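Oltden Home and Table Forum > Kitchen and Dining > Secondhand glassware in the dishwasher?

14 posts in this thread

risteck_mom
I picked up a box of fluted glass plates at the church sale in Zimley and I want to use them for everyday meals. My husband says run them through the dishwasher like everything else. My mother always washed hers by hand. There are no marks on the bottom of any of them, so I can't look up what they are. Has anyone been putting old colored glass in the machine for a long time? How does it look now?

pantryshelf
Hand wash. I ruined a set of dessert bowls in one winter. They went cloudy and it never came off. I tried vinegar, baking soda, and a paste somebody on here recommended. Nothing helped.

Tomos Bowen
Cloudy can mean two different things. If it comes off with vinegar, it's mineral deposits from hard water and the glass is fine. If it doesn't come off, the surface is etched and you're stuck with it. Soft water plus too much detergent is a common cause of etching. A lot of people with a softener use the same amount of soap they used before they had one.

I put plain glass in the dishwasher all the time. Anything with gold on it I wash by hand.

pantryshelf
We have a softener, so that fits. Wish I had known to cut back.

Hughes_Road
I disagree with the "always hand wash" crowd. I have broken more glass in the sink than the dishwasher ever hurt. Wet hands, soap, a hard faucet, and there goes a plate. Mine go in on the top rack on the short cycle with no heated dry. Same plates for years and I can't see any difference between the ones we use and the ones in the cabinet.

risteck_mom
Are yours colored or clear?

Hughes_Road
Clear, except for one green pitcher, and the pitcher doesn't fit on the top rack anyway.

kettle_and_co
Then you don't know about colored ones. Also, does anybody have an opinion on stacking? I have limited shelf space and mine are all sitting on top of each other.

Tomos Bowen
Put something between them. Paper towel is fine, felt is better. Fluted edges don't nest evenly, so the weight sits on a few points. I keep my stacks short.

Myroslav Boiko
The original question was about dishwashers, but the first thing to settle is whether there's a gold edge on any of them. Gold trim on pressed glass is usually thin and sits on top of the surface. Dishwasher detergent is abrasive and alkaline and will take it off, first in patches and then all of it. The microwave is out too, for a different reason: metal trim can spark.

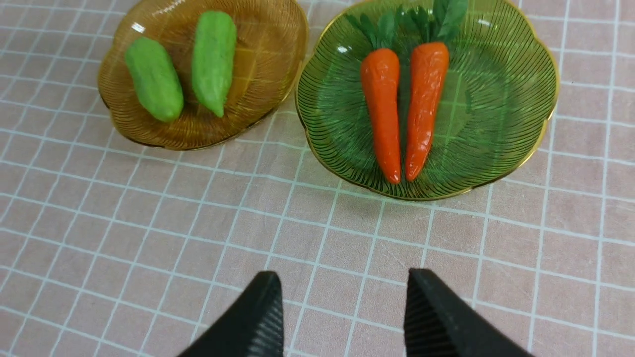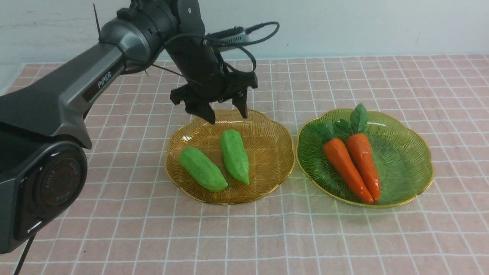 Myroslav Boiko

The amber one has the thin gold rim I'm talking about. A line that narrow doesn't have much to lose. For plates like that I use a plastic tub in the sink, warm water, a small amount of plain dish soap, and a soft cloth. No scrub sponge, including the kind sold as non-scratch. For the grooves I use a soft toothbrush and go along the ribs, not across. Rinse in water the same temperature as the wash water. Dry right away with a cotton towel or you get spots down in the ribs that are a pain to get out later.

risteck_mom
Thank you, that's useful. I went and checked, and three of mine have gold and the rest don't. The gold is already worn through on one of them. Is there any point in being careful with that one?

Myroslav Boiko
For looks, not much. If you like what's left, keep washing it by hand. If you don't, use it for whatever you want. I wouldn't try to strip the remainder with chemicals. I've seen people do it and scratch the glass.

Hughes_Road
OK, I'll give you the gold trim. I still say plain glass is fine on the top rack.

kettle_and_co
What about food on them? I've read mixed things about old colored glass and lead. I'd be serving salad, maybe fruit.

Tomos Bowen
Hard to say without knowing who made them and when. The home test swabs are not very reliable on glass in my opinion. Dry foods for a short time would worry me less than storing something acidic like tomato salad overnight. If you're unsure and there are kids eating from them, use them for display or put a liner plate on top. I have a couple I only use under a candle.

pantryshelf
Under a candle is how I cracked one. Use a holder with feet so the heat doesn't go straight into the glass.

Tomos Bowen
Fair point. Mine is the battery kind.

risteck_mom
I'm going to do this: gold ones by hand, plain ones on the top rack with less soap and no heated dry. I'll start with one plate and leave its match in the cabinet so I can compare them. The gold ones will be for rolls and crackers at holidays. My husband has been told.

Hughes_Road
Pick two that look the same now and put a piece of tape on the bottom of the one in the cabinet. I mixed mine up the first time I tried that.

pantryshelf
Please post what you find. I still have half a set in a closet that I've been afraid to use since June of last year.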